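Search help articles Go

Ticket 693: Lobo pool gate alarm goes off with the gate shut
Status: solved

Thanks so much for writing in, and for the very thorough notes! A gate alarm that cries wolf gets switched off sooner or later, and with little ones in the yard we'd hate for that to happen.

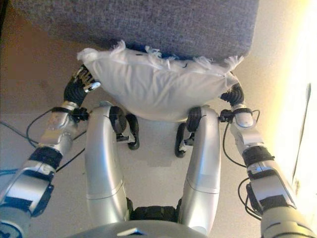 You mentioned it chirps mostly on windy afternoons, and that new batteries made no difference. My first thought was the magnet on the gate post, so please measure the gap with the gate latched. Anything over 2 cm is too wide.
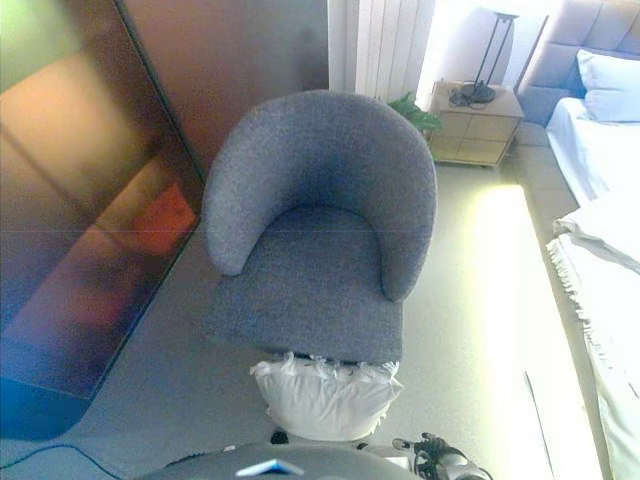

Hertta Rissanen
Home Safety Support, Nurnlow

Update, 4 p.m.: You found the gap opens up when the gate is pushed, so the hinges have sagged a bit (very common after a wet spring). Tighten the 4 hinge screws, then move the magnet closer.
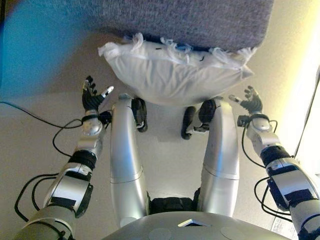
White pillow and gray upholstery

Once that's done, hold the reset button for 20 seconds and let go when the light turns green.
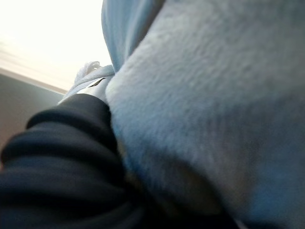 Then give the latched gate a good shake, and open it once to be sure the alarm still sounds. You wrote back that both went fine, so I'm closing this, but do reply if it starts up again.

Comments (2)
poolmom_Clirham: Same trouble here, it was the hinges!
Dale in Carnville: Does this work on a vinyl gate?

We use cookies to remember your settings. Accept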